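Merino base layer or synthetic for May backpacking?

ridgewalker_tn
Posted 7/13/22
Looking at the Wovholm midweight top for next May. It's merino and costs more than the Clikora polyester one. Is the wool worth it?

pinecone44
I have 2 of the Wovholm tops. They don't hold odor, and I can wear one for 3 days without minding. Buy the wool.

Bedoya_hiker
Disagree. Mine got holes under the pack straps in one season. The Clikora top is still fine and dries faster. It does smell by the second evening.

pinecone44
Which weight did you have? The light one is thin. The midweight holds up better.

Bedoya_hiker
The light one. I still wouldn't pay that much for a shirt that can't go in the dryer.

ridgewalker_tn
I sweat a lot on climbs, so drying time matters to me. Nights at Altorholm get cold in May too.
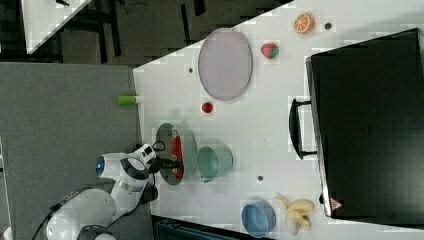
slowmiles
Should the top fit tight or loose under a fleece?

pinecone44
Close to the skin but not tight. If it pulls across the shoulders when you reach up, go up a size.

Bedoya_hiker
Agree on that part. The Clikora runs small, so check the chart.

ridgewalker_tn
Ordered the Clikora in a large. I may still get the wool one for sleeping.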